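Equipment Planning Meeting, Minutes
May, 2:00 p.m.

Present: Caradog Mostyn (chair, and taking these minutes), Myfanwy Ruddock, Erna (household trials), Wynne (purchasing)

1. Last meeting
Accepted with one correction. The Onico quote was for arms only and did not include mounting plates, as the chair said at the time.

2. Second two-arm unit
Wynne presented the Zatameck offer for a second unit to do household pickup. Zatameck wants a deposit of $500 to hold the price until the end of the month. The chair asked what the deposit buys if we walk away. Wynne said nothing, as far as he can tell from the terms. The chair asked for that to be minuted.

Erna argued that one unit can't cover both the tidying tasks and the fabric tasks, and that switching between them eats most of a morning. Myfanwy said the switching time is a scheduling problem and we shouldn't pay a supplier to fix our schedule.

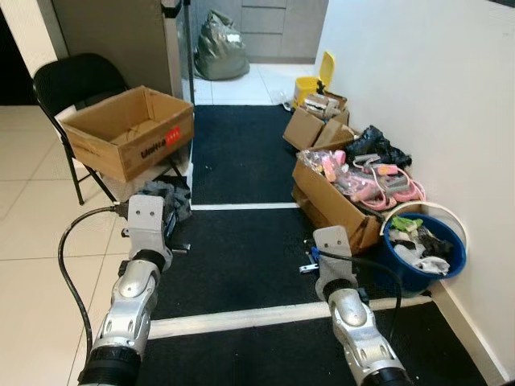
Myfanwy then asked how much of the tidying work really needs two arms. Erna said bags and boxes do, small hard items mostly don't. No one had figures to back this up either way. The chair said he has now heard "mostly" in three meetings running and would like a log before he signs anything.

Agreed: no deposit this month. Erna to keep a task log of 52 pickups, marked one arm or two, before the offer comes back to the table.

3. Gripper fingers
Wynne has a price of $339 for a set of replacement fingers from Onico. The seller's sheet says they are "suited to all soft goods." Myfanwy asked whether anybody at Onico has tried them on a heavy quilted cover. Wynne will ask, but doesn't expect a straight answer.

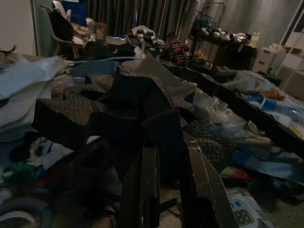 Erna would still like one set. Thick folded fabric is the hardest thing on her list, and she'd rather find out on one set than argue about it until fall. The chair could live with that provided it really is one set. Wynne mentioned a discount on 8 sets and was asked not to mention it again.

Agreed: one set, returnable, return terms in writing before payment.

4. Cables and spares
Myfanwy wants a line in the budget for spare cables. Both arms run theirs on the outside, and she doesn't believe the supplier's claim that they last the life of the unit. The chair asked whose life. Cable line approved, amount to be set once Wynne has two prices to compare.

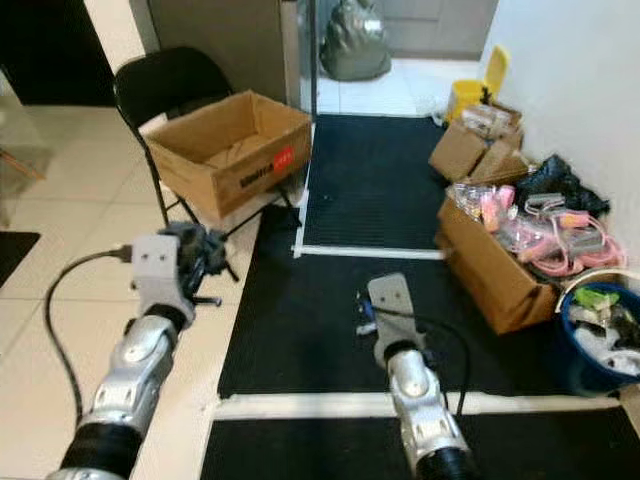

Erna raised floor mats. She wants matching ones so that runs can be compared from one home to the next. Myfanwy said people's homes don't match, and a unit that only works on our mats isn't worth a second deposit or a first one. Not approved. Erna asked that her disagreement be recorded.

5. Service contract
Zatameck's yearly contract was put off again. It covers "normal use" and doesn't say what that means. Wynne to get the definition by email.

Actions
Erna: task log
Wynne: Onico return terms, two cable prices, Zatameck definition of normal use
Myfanwy: revised schedule for switching between tasks

Closed at 3:10 p.m. Next meeting when the log is done.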